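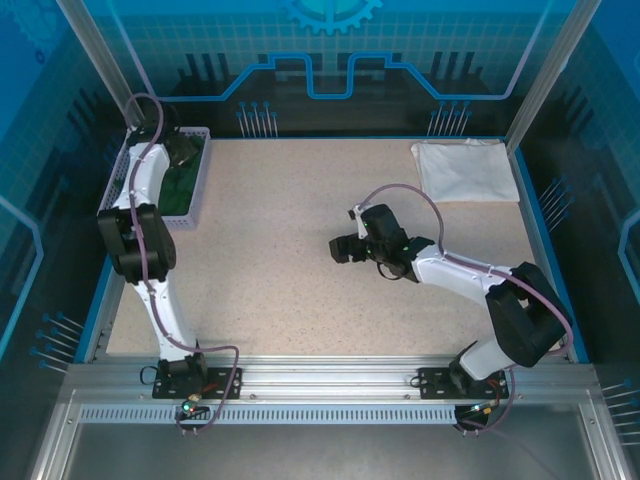 Stuvasex Student Robotics Club
Cell inspection checklist, two-arm towel folding project
Inspected by: Svatopluk Říha, club mentor
Date: 26 June 2019
Result: OK to run, with three items to fix (see the end)

Hello everybody. I have filled this in a little more fully than the form asks for, mostly because several of you are new since March and I would like you to see what I look at when I go around the cell before a run. Please read the comments and not only the OK column! If something I wrote makes no sense, come and find me, I am nearly always at the back bench.

1. POWER AND STOPS

1.1 Emergency stop cuts both arms: OK
Pressed it with both arms moving slowly, first from the left side and then from the right. Both stopped. Please do this yourselves at the start of every session, even if the team before you swears they did it an hour ago.

1.2 Stop button reachable from the keyboard: OK
I had to move somebody's backpack. Backpacks go on the hooks by the door, as before.

1.3 Speed limit for student runs set to 60 percent: FIX
I found it at 61. I know, I know, it is one percent, and I am sure it was a slip of the finger, but the number on the sheet is the number we run at. The Bradell team has the cell next, so would you kindly set it back and initial the log.

2. ARMS AND MOUNTING

2.1 Base plates tight on the front rail: OK
Both checked with the hex key. No movement when I leaned on them, and I leaned quite hard.

2.2 Cable sleeves free through full travel: OK, with a comment
The purple sleeves make a nice tall arch over the wrists and I would like them to stay that way. If you re-tie anything, drive the arm slowly to its farthest reach and watch the whole sleeve, all the way down to the base. The Tichý team tied theirs too short in March and we spent a long evening putting it right (with very good pizza, I must say, but still).

2.3 Electronics boards in front of the plates: FIX
The boards sit where a sleeve or a dropped screwdriver can get at them. I want a cover over each one. The Wevalent team offered to print them, thank you, and I have left the measurements in the shared folder.

2.4 Cable duct clear: OK
Nothing stuffed in the slots. Lovely.

3. GRIPPERS AND CLOTH

3.1 Fingers free of cracks: OK
Look into the corners of the cutouts, where the plastic is thinnest, and look with a flashlight. Run a fingernail along the ridges too. If you feel lint, brush it out with the soft brush and never with the wire one.

3.2 Fingertip clearance over the work surface: OK
Three millimeters, measured with the gauge at the lowest programmed point.
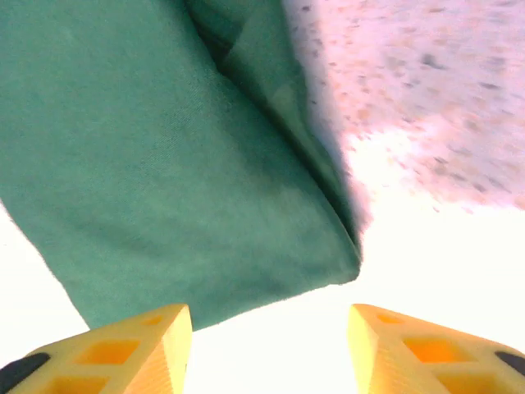

When you are choosing a grasp point on the green cloth, remember that a folded edge may have another layer underneath it, and decide before the run whether you want one layer or both. I have watched teams argue about this with the gripper already on its way down, and it is a much nicer conversation to have with the arms parked. Write your choice in the run log, please, together with the finger opening you used.

3.3 Cloths free of pins, tags and loose threads: OK
Shook them all out. One long thread trimmed from the green one.

3.4 Only the cloths for the current task on the surface: OK
Green and white today. Spare ones stay in the cupboard.

4. SURROUNDINGS AND CAMERAS

4.1 Wrist cameras fixed and focused: OK
Lenses wiped with the proper cloth, which now lives in the top drawer, so there is no more excuse for T-shirts.

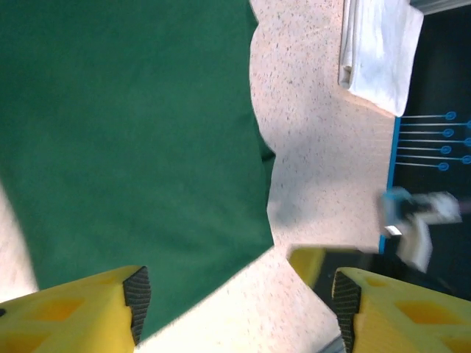

Item 4.1, wrist camera view: green cloth between the fingers, folded white towel at upper right.

4.2 Exposure: FIX
The counter comes out too bright in places and the speckles vanish. Turn the lamp down before you touch the camera settings, and save a new reference picture afterward.

4.3 Hands-out rule posted and legible: OK
No hands inside while the arms have power. If a cloth lands somewhere silly, stop, power down, wait 10 seconds, and then reach in.

TO FIX BEFORE THE NEXT RUN
1.3 Speed limit back to 60: Bradell
2.3 Covers for the boards: Wevalent
4.2 Lamp and reference picture: Tichý

Initial each line when it is done and leave the sheet on the clipboard by the cell. I will come by and sign it off.

S. Říha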